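Flidis notebook, October, started just after 2 pm

Insoles again! I moved everything over to the long wooden table this afternoon, as the light is so much better out in the big room and I was sick of squinting in the store cupboard. The box from Skollbridge came this morning with a delivery note saying 30 pairs, all black, and 398 on the order line, which I think is their job number (must ask). I haven't opened the inner bags yet apart from the top one. Bags and leads are staying on the table for now, I'll shift them when I need the space.

Black insoles are a pain to label, by the way. Pencil doesn't show, and even the printed lettering on them is faint in places.
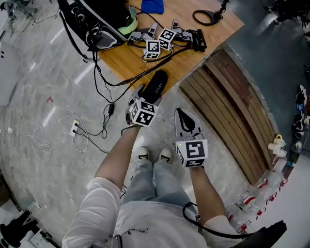

Do the insoles need to be left out flat before we measure them? Overnight if there's time, top side up, with nothing stacked on them.

I've gone for paper tags on thread through the bag, left and right kept together, and the number copied into the blue folder as well. The Anozie batch never got tags and we lost a whole morning to it, so please don't skip this — even if it's only one pair. The thickness gauge needs a new battery. Heel first, then arch, then toe, same as last time. 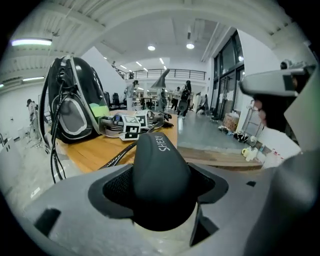 Stistitz wrote back that we should flex each one 70 times before taking the second heel reading, and that they'd do the left and right on the same day or not at all. Fair enough, though my wrists are complaining already. I'd been planning on 30, so the sheet needs a wider column.

Still to do: battery, more thread, ring Skollbridge about the spare toe template.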